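Everything Out of the Third Drawer

Every house has a drawer that started with a purpose. Ours was for tea towels. By the time Imad Matar and I got to it we had already done the pantry, the linen cupboard and the shelf over the washing machine, and we were feeling fairly pleased with ourselves, which is the wrong mood for a third drawer.

The method is Imad's. One flat white surface, nothing on it that lives there, and things brought over to be looked at on their own, away from their mates. In the drawer, a thing is protected by the crowd. Put it on a bare white table and it has to explain what it has been doing since October.

This page is the gallery from the table, with the verdicts and a few arguments. I've left out the rubber bands.

Long and dark in the handle, striped dark and silver at the head, with a line of thin teeth set close together. Kept, on the grounds that it's the sort of thing you only go looking for the week after you've given it away. 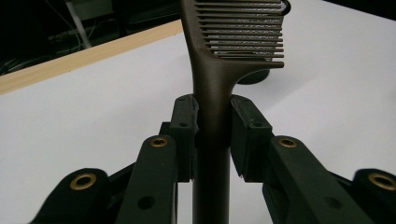

How long does something get before a decision has to be made?

Thirty days, if it goes in the maybe box. Write the date on the lid, put the box somewhere mildly annoying, and anything you haven't gone in to fetch by the end can leave the house. Things on the table get much less, usually as long as it takes one of us to say "well, it might come in handy" and the other to sigh.

We broke the rule once, for a bicycle pump, and we don't own a bicycle any more. It's in the hall cupboard now and I would rather not discuss it.

A word on teeth in general. Anything with a row of them should be stored so that a hand coming in from the front of the drawer meets the handle first. We had been doing it the other way for years, with tea towels on top to make it more of a surprise. Imad cut a strip of felt for the left side of the drawer and the toothed and bladed things now lie along it in one direction. It's not beautiful but I can reach in without my glasses on.

Next, two things at once, because we wanted to see whether they could share a home. Black wire mesh cup, the pencil kind, and a dark toothed thing lying flat beside it. They match nicely. They will not be living together, as a long handle in a light cup is a thing I've picked up off the floor too often.

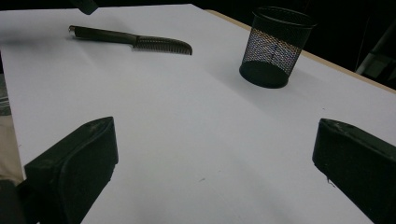

The cup question

I own too many cups that aren't for drinking. Mesh ones, tin ones, a ceramic one from Pesato with a chip that I turn to the wall. The theory is that a cup on the bench keeps things tidy. In practice a cup on the bench is a small vertical drawer, and it fills the same way, only now visitors can see in.

Mesh does have its points. You can tell from the side whether there's a pair of scissors in it, the fluff falls through, and it doesn't mind being rinsed under the tap. Against that, anything with a fine point finds its way out through the sides, and cleaning toast crumbs out of the weave is a job for a toothbrush and a podcast.

So the new arrangement is one cup per room, and the cup holds writing things only. Pens that work, the good pencil, the marker for the freezer labels. The study lost two cups under this policy and has taken it quite well.

Measurements, for those who asked

The drawer is 900 mm wide, which is generous, and is how we got into this. A narrow drawer tells you when to stop. We've split it with two Skondport dividers, the plain ones with the sprung ends, and they hold if you wipe the drawer sides first so the rubber grips. I didn't wipe the first time and spent a fortnight wondering why the corkscrew kept visiting the peelers.

If yours is an older kitchen, measure at the back as well as the front. Ours is 6 mm narrower at the back, for reasons known only to whoever built it.

What left the house

Two garlic presses, both of which I disliked. A melon baller. A set of corn holders with one missing, so that somebody always had to be brave. The lid to a jar we gave away at Christmas. A key.

The key caused the longest discussion of the whole exercise. It fits nothing at our place and Imad was for keeping it anyway. It went to the Okabe Street swap table along with the presses, and when I walked past later the presses were still there and the key was gone.

What stayed

The long dark toothed one, on its felt. The black mesh cup, moved to the study and given pens. The tea towels, back where they began, folded in thirds and taking up more room than I remembered.

Next up is the cabinet under the sink at the Drudmont flat, where Imad's mother has been saving ice cream tubs. Bring your own white table.

Words and arguments by Nisreen Moussa. Last updated March 30, 2025.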